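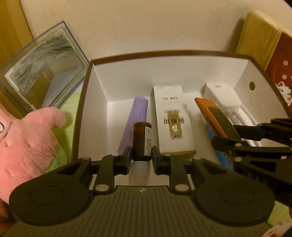
Slide 1: the amber vial, coming up out of the box.

Speaker notes — Okby student robotics club, project talk

Leave the first slide up while people find seats. Don't start talking over the door. Once it's quiet, go straight in.

Opening

Hello everyone, and thank you for coming! We're the Okby club and our project this year is called Turnora. We want to get very ordinary things out of a very ordinary box, one at a time, without dropping or squashing any of them. It sounds small. It has eaten our whole year and we have loved it.

Point at the vial. Ask the room: if you had to pick this up wearing thick ski gloves, where would you hold it? Wait for answers, there are always a few good ones. Somebody usually says "by the cap", and you can tell them we wondered about that for weeks.

Look at how the two fingertips close on the glass, with the white cap below the grip. Glass is smooth and round, so if one fingertip is a bit higher than the other, the thing wants to roll. Squeeze harder and you've only made a different problem.

What else is in the box

Don't read out everything, people can see it. Pick two. The purple tube is a good one as it's leaning over, and a leaning tube is much harder than a standing one. You have to tilt your wrist to match it. Then the white carton with the gold seal, which has flat sides and is the friendly one. New members get a carton first, always.

If anyone asks why we don't lay things out neatly on a table: we did, in the first term. Everybody got very good at it and then the box arrived and we were all beginners again. Great afternoon.

How we practise

Keep this part quick, it can drag.

We work in pairs. One person has the gripper and the other calls out the next object. The caller isn't allowed to point, only to use words, so you hear a lot of "the tall one, no, the other tall one". Swap after 40 picks. Every pick gets a line in the log: what it was, where you held it, and whether you had to let go and try again.

The log now stands at 1023 picks — say this number slowly, we're proud of it! Nearly all of them were done after lessons, with the radio on.

Then we read the log back and look for patterns. Two turned up that we hadn't expected. The first is that people go in too fast when the object is small, and slow down for big ones, when it ought to be the other way round. The second is that the walls of the box matter as much as the objects. With things close to a wall there's hardly any room for a finger to get down the side, and you end up coming in at an odd angle and nudging the neighbours over.

(Do the shoebox demo here. Use the marker pens, and keep the lid for the end.)

The bit about teaching a machine

Mention that the second half of Turnora is turning all this into instructions a robot arm could follow. We're at the stage of writing down what our hands do without thinking, and it's brilliant fun to argue over. How do you say "gently" to a motor? We've got a shared page with eleven versions of that sentence and none of them is quite right yet.

Next steps

We're entering the Iglesias challenge in May, in the mixed objects class. After that we take the box on the road to Castotport for their open afternoon, where visitors can have a go themselves.

If there's time, go back to slide 1 and ask the ski glove question again. See if the answers have changed.

Questions

Likely ones: does it hurt your wrist (a bit, take breaks), can younger students join (yes, please do), what's the hardest thing so far (cables, by miles).

Sign-up sheet is by the door. Remember to bring the pen back this time.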